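Todano Users Forum > Perception and Planning > Wire shelves in the collision map

despina_i
Posted 2019-10-01

Hello to all. I read this forum for a long time but it is my first topic, so please tell me if I should move it to another section.

We work on a tidying task. The arm must take a shoe from the floor and put it on a shoe rack. The picking part is good enough for now. My problem is the rack. It is a chrome wire rack with three shelves, it stands on carpet, and behind it is a plain grey wall. The depth camera does not like it at all. Between the wires it gives me the wall or the floor, on the wires it gives me nothing, and where the metal shines it gives me points which float in the air in front of the shelf.

The pipeline is quite standard. Depth image, then the Zidano speckle filter with default settings, then voxel map, then the Todano planner with the normal sampling. I made 40 placing attempts with the top shelf as target. In nine of them the planner found no path, and when I opened the map there was always a group of false voxels just above the shelf. In some others it was worse, it found a path which goes through the shelf edge, and I pressed stop.

If I make the filter stronger, the floating points disappear but the shelf disappears together with them. If I make it weaker, I have a cloud of rubbish. I could not find a value in the middle that I would trust.

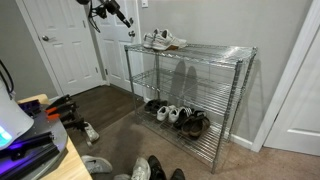

The second thing which I do not understand is the update of the map. When the arm moves, the voxels of the rack are cleared by rays that pass between the wires and hit the wall. So a shelf that was correct in the map one moment ago is slowly eaten. I understand why the ray casting does it, but I do not know how other people live with it.

Is there a recommended way for wire objects? I would prefer not to cover the rack with paper, as it must work on the rack as people have it at home.

Despina Ilie

gantry_mouse
Reply 1

Welcome! You will not win this with filter settings, I spent a whole winter learning that. Stop trying to perceive the shelf. Perceive where the rack is, then put a model of it into the planning scene: three thin boxes for the shelves, four thin boxes for the posts, done. Measure it once with a tape. The depth data inside that volume is then only used for the things standing on the shelves.

For the clearing problem, the model does not live in the voxel map, so rays cannot eat it.

oldkinematics
Reply 2

I disagree with gantry_mouse, or at least I would be careful. A model is fine until someone pushes the rack with a foot. It stands on carpet, so it can also lean a little when you press on it. Then your boxes are in the wrong place and the planner is very sure of itself, and I find that more dangerous than a noisy map.

I would rather fix the map. Two things:

1. Turn off clearing by rays inside a region around the rack, or make a miss count much less than a hit. The defaults are made for walls and tables, where a miss really means free space.

2. Collect hits from several viewpoints before you plan. A floating point from a reflection moves when the camera moves. A wire stays where it is. Keep only the voxels that agree from most views.

It costs time, I admit this.

gantry_mouse
Reply 3

Most home racks get pushed once a week, maybe. You re-fit the pose before every placing motion anyway. I never said measure the pose once, I said measure the shape once.

despina_i
Reply 4

Thank you both, this is already very useful.

To gantry_mouse: how do you fit the pose if the depth on the wires is so bad? I tried registration of a model to the cloud and it slid along the shelf direction, sometimes by half a shelf. I think the long parallel wires look all the same to it.

To oldkinematics: I tried today the smaller weight for misses. The shelf stays now. But the false points stay also, and they stay for a very long time. After one scan I had 1475 occupied voxels in the rack region, and when I removed by hand those which could not be rack or shoe, 838 were left. So a big part of it was rubbish. The agreement from several views I did not implement yet.

gantry_mouse
Reply 5

Don't use depth for the pose. Use the colour image. The posts and the shelf ends are strong lines, and the ends are exactly what stops the sliding. Find the corners of the top shelf in 2D, solve for the pose with the known dimensions, and then use the floor plane from depth to remove the tilt error. Carpet gives very nice depth, so take advantage of it.

If there are shoes on one end of the shelf and they hide a corner, use the posts lower down. You don't need all the corners, but you do want some at both ends.

pkbridge_tools
Reply 6

We had the same fight at Plarkinbridge with a dish drainer. We ended with both ideas: a fitted model for the rack, a voxel map for everything else, and a check between them. If the colour edges stop matching the projected model, planning is refused and the pose is fitted again. It answers oldkinematics's worry about the foot.

Also, Despina, look at your placing target. If you ask for the shoe to end exactly at shelf height, you touch the shelf box and the goal is in collision before you even start. Put the goal a little above, then go down the last part slowly with a force limit, with collision between shoe and shelf allowed for that part only. Allow it for the shoe, please do not allow it for the gripper. I have seen fingers go between wires and it is not nice to get them out.

oldkinematics
Reply 7

The check I can accept. I still think people go to models too quickly and then wonder why nothing works in the second flat they try. What happens with a rack you have never measured?

pkbridge_tools
Reply 8

Then you ask a person to measure it. Or you use the Chu plane fitter on the points that agree from several views, which is your method, and make the boxes from its output. It needs a bit of patience with thin shelves, but I got usable heights from it. Widths were poor.

wrist_cam_only
Reply 9

One small point that I don't see above. Shoes left on the floor in front of the rack are obstacles too. We kept having plans where the elbow was fine and the carried shoe hit another one on the floor. Attach the carried shoe to the gripper as a collision object, and make it longer than you think, as the toe hangs down. Our box was made for the shoe when held level, and it was never level.

despina_i
Reply 10

I want to report before I go on holiday.

I did as gantry_mouse and pkbridge_tools described. Pose from the colour image with the floor plane from depth, seven boxes, and the check of the edges. The sliding is gone. The zigzag wire on the shelf edges gave me some false lines at the start, so I now keep only lines above a minimum length. The last descent is with a force limit, and for the moment only at half of the normal speed.

I repeated the 40 attempts with the top shelf. The planner found a path in all of them. Two shoes were placed too near the edge and one of these fell, but I believe it is my grasp offset and has nothing to do with the map. The attached object from wrist_cam_only was also necessary, I had a box which was too short.

The middle shelf is still difficult. There is not much height between the shelves and the wrist must come in almost flat, so the planner needs long time and often gives a strange path with the elbow up. I tried to give it more time and it only gives me stranger paths.

gantry_mouse
Reply 11

Good result! For the middle shelf, plan backwards. Start from the placed pose, pull straight out towards the front of the rack in a Cartesian line, and check that line first. If it exists, let the sampler connect the start to the end of the line, out in the open. If it doesn't exist, try another wrist angle and don't waste the sampler on it.

oldkinematics
Reply 12

Agreed with that one, for once. And save the wrist angles that worked, in the frame of the rack. You will use the same few again and again.

despina_i
Reply 13

Thank you, I will try the line from the shelf outwards when I am back. I will put the rack fitting code in the shared folder once I have cleaned the comments, they are at present half in Romanian.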